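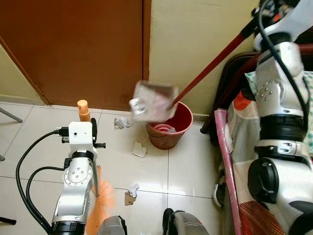
My neighbour asked me if a long handle on a dustpan is really worth the extra money, and after one month with the set from Ikemier I can say yes, for a tiled floor it is.

I have a bad knee, so I don't like to bend. With the long red handle I stay upright and the dust goes in without a fight. The broom is light, and its orange fibres are soft enough to pick up flour and hair. For wet leaves they are too soft, and I still use my old yard broom from Hasdale for this.

The front edge of the pan is the weak point. On smooth tile it lies flat, but in the grout lines a little bit of fine dust stays behind and you must sweep it a second time from the other side. I also wish there was a clip to hold the broom and pan together. They fall over in my cupboard at least 3 times a week.

To clean it, I shake the pan into a bucket and rinse it under the garden tap. The colour has not faded so far. I would buy it again, but maybe not for the garage, where the concrete is rough.

Reviewed August 16, 2020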